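Week 3: Reading a Watershed

Welcome back! Last week we traced single streams on the Narkitstead sheet, and this week we get to zoom out and see the whole basin at once (my favorite part of the course). A watershed is all the land that drains to one point. Pick any spot on a river, look uphill in every direction, and the line where water starts flowing the other way is your divide.

Start at the Kirport gauge, elevation 2,717 feet. Follow the ridges, crossing contour lines at right angles, until you reach the high ground above Benavides at 3,305 feet. Contours that bend in a V pointing uphill mark a valley. On a ridge the V points downhill. Once that clicks, you'll start seeing drainage patterns everywhere!
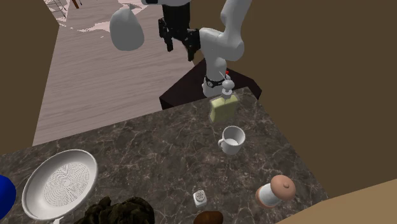
Reading time: 3 minutes

Now think about slope. Steep, bare ground sends rain to the channel fast, so the river rises quickly and drops quickly. Flat ground with deep soil holds water back and lets it out slowly, and wetlands do this beautifully.

Try it before lab: sketch the divide in pencil, shade the area inside, and mark two places where you weren't sure which way the water would go. Those are great spots to talk about. Bring a ruler and your Narkitstead sheet.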